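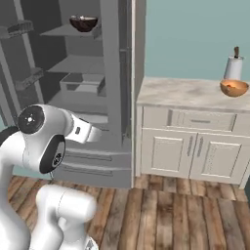
Simulated kitchen with a white robot arm and an open refrigerator

Humix: results of the Rodport kayak time trials

README for the data files, last changed on 4th August

What is in this package

Humix is a collection of results from the evening time trials for kayak and surfski in Rodport. The trials are organized by the paddling club Meseo, and the collection is kept by two members of the club, Detlef Ehlers and Skarphéðinn Ingvarsson. The name has no deep meaning. It was the name of the first spreadsheet and it stayed.

The package covers 19 trial evenings on the same course. For every paddler who started there is one row with the finish time, the type of boat, the split at the turning buoy if we have it, and a link to the conditions of the evening. We publish it so that paddlers can compare their own times over the season, and so that other clubs which run a similar trial can look at how we store ours. It is also used by a few people who like to make charts.

If you only want to see your own times, you do not need to read everything. Open results.csv, filter by your paddler code, and read the section "Times" before you compare two evenings.

Files

results.csv
One row per paddler and evening. This is the main file.

evenings.csv
One row per trial evening, with wind, water level and notes from the starter.

boats.csv
The list of boat classes and what we mean by each of them.

corrections.txt
Every change we made in a result after it was first published, with the old value, the new value and the initials of the person who made the change.

All files are in UTF-8. The separator is a comma and the decimal sign is a point. Please take care if your spreadsheet program uses a comma for decimals, it can read the wind speeds as dates. Import the file by the import menu and do not open it with a double click.

The course

The start is at the end of the club pontoon in Rodport. The paddlers go upstream along the left bank, pass under the road bridge, turn at the Vaughan buoy with the buoy on the left-hand side, and return by the middle of the river. The finish line is between the pontoon and the yellow post on the opposite bank.

The buoy is fixed with a chain and it moves with the water level. When the water is low, the chain is slack and the buoy can drift downstream, which makes the course shorter. We did not correct the times for this. The column buoy_position in evenings.csv says "normal", "down" or "unknown", as it was judged from the bank by the starter.

On three of the evenings the turn was not at the Vaughan buoy, because rowing races used that part of the river. These evenings have the value "short" in the column course. Do not mix them with the others. We kept them in the package since people asked for them, but they are not part of the season ranking.

Columns in results.csv

evening_id
Number of the evening, the same as in evenings.csv. It follows the order of the calendar.

paddler
A code of two letters and two digits. The same person keeps the same code for the whole collection, also if he or she changes the boat.

boat_class
See boats.csv. The class is the one that the paddler declared at the sign-up table. If somebody used a borrowed boat, the class of the borrowed boat is given.

start_order
The position in the starting list. Paddlers start one after another with the same interval, slower paddlers first. Guests can ask for a different place in the list.

split
Time from the start to the turning buoy, in minutes and seconds. It is empty when no timekeeper was at the buoy.

finish
Time from the start to the finish, in minutes and seconds.

status
"ok", "dnf" for a paddler who started and did not finish, "dns" for a paddler who signed up and did not start, and "dq" for a paddler who turned on the wrong side of the buoy or cut the course.

wash
"yes" if the paddler was riding the wash of another boat for a long part of the course. It is allowed in our trial, but it changes the time a lot, so we note it. The field is filled by the timekeeper and it is the weakest column in the file. An empty field means that it was not noted, it does not mean "no".

Columns in evenings.csv

evening_id, course and buoy_position are explained above.

wind_dir and wind_speed come from the small weather station on the roof of the boathouse. The speed is in meters per second, and it is the mean value for the time between the first start and the last finish. The station stands behind a row of poplars, so west wind is measured too weak. A paddler on the river feels more of it than the number says.

level is the height of the water at the gauge below the bridge, in centimeters, read once before the first start.

note is free text. The notes were written by different starters and they have different style. Some are short ("rain, all ok"), others are quite long. We fixed the spelling and removed the names, otherwise they are as they were written.

Boat classes

K1 is a racing kayak. SS is a surfski of any length. TK is a touring kayak with or without rudder. DBL is used for every double boat, and in this case both paddlers have their own row with the same time. If you calculate mean times, remember to count a double only once.

We had long discussions about whether the stable surfskis for beginners should be a class of their own. For the moment they are in SS. Skarphéðinn has a list of the boat models and he can give it to you if you need to separate them.

Times

The times are taken by hand with two watches at the finish. When the two watches agree within one second, we use the first watch. When they do not agree, we use the mean of both and round it to a full second. No tenths are published, even though the watches show them. The start signal is given by voice and the reaction of the starter is already a bigger error than that.

Two results of the same paddler can be compared if the course is the same, the buoy was in the normal position and the water level is similar. With high water the way upstream is much slower, and the stream on the way back does not give all of the lost time back. We recommend to look at the split and at the second half separately when both are available.

Known problems

The splits of 17 rows were lost when the notebook of the buoy timekeeper fell in the water. They are empty, and we did not try to estimate them.

One watch ran too slow in the first evenings. It was discovered when the battery was changed. The results which depended on this watch alone have been marked in corrections.txt, but the times themselves were left as they are.

There is no result of a paddler who did not give permission. For this reason the starting order has gaps on some evenings. The gaps are not errors.

The group is small and most of the paddlers are members of one club. The data do not tell you how fast people paddle in general, and we ask you not to use them for a ranking between clubs.

Privacy

We do not publish names, ages or membership numbers. The list that connects codes and names is kept by Detlef on paper. Members who know each other can of course guess who is who from the times, and everybody was told this before giving the permission. If you want your rows to be removed, tell one of us at the pontoon or write to the club. The rows will be taken out with the next version and we will not ask for the reason.

How to check the files

The last line of each CSV file must end with a line break. If it does not, the download was not complete. Every evening_id in results.csv must exist in evenings.csv. No split may be longer than the finish time of the same row. We check these things by hand and with a small script before each version, but please tell us if you find something.

Use and license

You may use, copy and change the data for every purpose, as long as you write that they come from the Meseo time trials in Rodport. If you print a table from the data, we would be glad to receive a copy for the notice board.

Next version

The next version is planned for December, after the last trial of the year and when the paper sheets have been typed. It will have a column for water temperature, which we have started to write down. Detlef would also like to add the 100 meter sprints from the club day. They are timed in another way and will come in a separate file, sprints.csv, if somebody helps with the typing.

Contact

Questions about the times and corrections: Detlef Ehlers
Questions about boats, weather and the files: Skarphéðinn Ingvarsson

Both can be reached by the contact form of the club. During the racing season an answer can take a week.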